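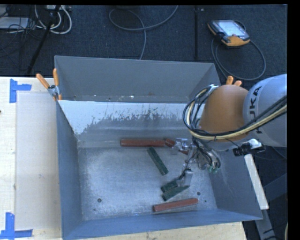 Bin picking cell: equipment plan and budget report

Group 4, Automation Project module
Pierina Pace, Hema Annamalai, Refilwe Nkuna
Supervisor: Malathi Krishnan
Thursday, January 21, 2021

1. What this report covers

Second report of three. The first one was the task (picking long thin bars out of a metal bin and putting them down in the right place). This one is money and planning: what we have, what we borrow, what we need to buy, and when it has to be ordered. No results yet, those go in the final report.

Total we are allowed to spend is £1766. The arm is not in that, it belongs to the department, and neither is the bin.

2. What we already have

KUKA arm with controller and teach pendant. On loan to us until the end of term, shared with the other group on a rota.
Gripper. The one from last year's project, two fingers. Works but see section 4.
Metal bin, open top, with holes in the floor. Came out of stores.
Red and green bars, to be picked.
Table, spring clamps, blue tape for marking out positions on the table.
One lab PC, slow.

3. How we made the list

Hema went through the whole cycle on paper and wrote down every part that touches it: see the bar, choose a bar, reach, close, lift, place, go back. For each step we asked do we have it, can we borrow it, or does it have to be bought. Then Pierina priced everything from two suppliers where there were two. Refilwe did the delivery dates. That was a mistake in hindsight, price and delivery should of been done together, since the cheap one was nearly always the slow one and we ended up redoing half the table.

Started with 22 lines on the list. Cut to nine after the meeting with Malathi in December. Most of what went was "nice to have" — second camera, a proper cable chain, spare pendant holder.

4. What we want to buy

Prices include VAT and delivery.

Depth camera, Zoson, entry model: £612
Camera mount and arm bracket: £94
Finger blanks, pair, to machine ourselves: £138
Rubber pads for fingers, pack: £27
Force sensor, Rament, refurbished: £480
Cable sleeve and ties: £41
Diffuse light, two panels: £116
Matt lining sheet for the bin: £35
Spare bars, one pack of each colour: £63

Sum: £1606. Leaves £160 for things going wrong.

Notes on some of these.

Camera. The biggest line and the one we argued over longest. The floor of the bin is bare scratched metal and reflects a lot. Depth cameras don't like that. Nadar do a better one for shiny surfaces but it is over our whole budget on its own, so no. Plan is cheaper camera + diffuse light + lining sheet, which together is £763. If the lining sheet is enough by itself we send the lights back.

Fingers. The present ones were made for blocks. Our bars are long and they end up lying across each other or close to the wall, at all angles, so the finger has to go down into a narrow gap without pushing the next bar. Thinner tips needed. We will cut our own from blanks, workshop time is free if booked a week ahead. Ready made ones were £290 a pair, too much.

Force sensor. Refurbished with 3 months warranty. Francine Doucette (lab technician) thinks we could manage by reading the joint torques off the arm and not buy it at all. To be tested before we order. If she is right that frees £480, and then we can look at the Nadar question again with Malathi, maybe as a hire.

Cable sleeve. Small money but first on the order. The arm already carries a thick bundle of cables past the joint cover, then there are hoses and wires at the gripper as well, and we are going to add a camera lead and a sensor lead on top. Also cables on the carpet behind the bin. We want a sleeve on the arm and a tidy on the floor before anything new is plugged in.

Spare bars. Ours get marked. Same size and colour or the trained colour limits are useless.

5. Not buying

New bin. The coating is scraped on the inside and there are scuffs, but real bins in a factory look like that, so we keep it.
Fixed stand for the bin. Clamps and tape for now. Risk: bin moves and the taught positions are off. Check against a mark at the start of every session, takes a minute.
Software licence. Brenarow gave a quote for their picking package, student price, and it was still more than the camera. We write our own.

6. Order and dates

Batch one, this week: cable sleeve, lining sheet, pads, finger blanks. All in stock.
Batch two, after the torque test: camera, mount, lights.
Batch three, only if needed: force sensor.
Spare bars can go with any batch.

The camera is quoted at 22 working days and that is the line that sets everything. If it is not ordered by the end of next week we loose most of the testing slots. Until it comes we work with taught positions only, one bar at a time, placed by hand in the bin.

7. Risks to the budget

Camera price goes up between quote and order. Quote is good for 30 days.
Return postage on the lights, not counted above.
Finger blanks spoiled in machining. One more pair is £138, which would take nearly all of the £160.
Rota clash with the other group. Costs no money but costs days.

8. Still to do

Torque test with Francine.
Signature from Malathi for batch one.
Ask stores if they have a matt sheet already before we pay for one.
Refilwe to redo the delivery table with both suppliers side by side.
Risk assessment form for the new fingers, the old form only covers the old ones.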